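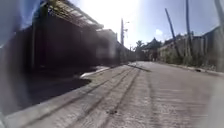
How long should new concrete cure before you seal it?
Leave it 28 days if you can. Most sealer tins say the same, and going early traps moisture and turns the sealer milky.

Concrete and Paving board > Driveways > Sealing and tyre marks

slabhappy
Posted 2022-12-04
We had a plain grey driveway poured in July and I'm finally getting to the sealing. It's 174 square metres counting the turning bay at the back. Two quotes so far. Jirner want to do a solvent acrylic, 2 coats. Handix say penetrating sealer only and leave the finish alone. The acrylic looks better in the sample but my neighbour has one and it's black with tyre marks. Which way would you go?

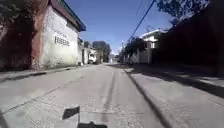
Reply 1
gumleaf_50
Penetrating. I've done both. Acrylic film goes soft on a hot day and the tyres pull at it, and then you're stripping and recoating every few years. Penetrating won't give you any shine but you can hose it and forget it.

Reply 2
kerbside
Disagree with the above. A decent acrylic put on thin is fine. The trouble is people roll it on like house paint. Ours is in its sixth summer and has a few marks near the garage, nothing I lose sleep over. Oil drips wipe off, which they never did when it was bare.

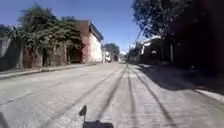

Reply 3
Calletti_ute
Bare concrete marks too, so don't blame the sealer for all of it. Turning on the spot with power steering is what does it. If you've got a turning bay that's where you'll see it first, whatever you put down.

For cleaning, I use a degreaser and a stiff broom, leave it ten minutes and rinse. Pressure washer on a wide fan. Don't get the nozzle in close or you'll etch lines into the surface and they stay.

Reply 4
slabhappy
Thanks all. The bay is the bit I'm worried about. Has anyone used the Quan additive for grip? Jirner want to charge extra for it and the drive has a fair slope near the road.
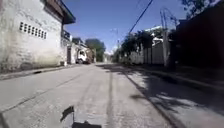 Reply 5
gumleaf_50
Grip additive is worth paying for on a slope if you go acrylic, and you don't need it with penetrating because the surface texture stays as it is. Colour is the other thing to think about. Pale grey shows everything, same as the road here with the long dark tyre tracks down the middle, and a gloss coat would make them stand out more. A mid-grey tint hides a lot.

Reply 6
kerbside
Tint also shows every roller overlap if the bloke is in a hurry. I'd keep it clear. Ask for 50 mL of additive per litre or whatever the tin says, and get them to do a test patch in the bay before you sign.

Reply 7
slabhappy
Test patch is a good idea. I'll ask both of them for one and post back when I've driven on it.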